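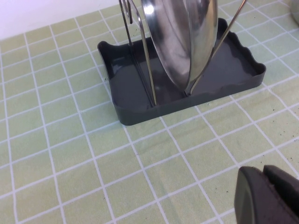 *A wire rack and tray on a checked cloth.*

## Weden Learns to Live with Less Water

The town of Weden has drawn its water from the Durel reservoir for 43 years. In August the level fell low enough to expose the old Itbridge road, and the district introduced its first limits on household use.

Under the new rules, lawns may be watered on 2 evenings a week, after 7 p.m. Car washing at home is suspended. Households are also asked to fill a basin for dishes and to turn off the tap between rinses.

"Most residents had never read their own meter," said Amerley Gyamfi, who directs conservation programs for the district. Her office has since offered free leak inspections, beginning with the older streets near Rutherford Square. The first 100 visits found 19 leaking toilets and a number of worn outdoor valves.

Repairs to the mains will take longer. Iulian Matei, the district's chief engineer, has requested funds to replace the iron pipe beneath Rutherford Square, where breaks are most frequent. Work there would close two lanes during the winter months, and merchants have asked for evening hours.

The limits remain in force until the reservoir recovers. Residents may schedule an inspection at the district office, which is open until 4:30 p.m.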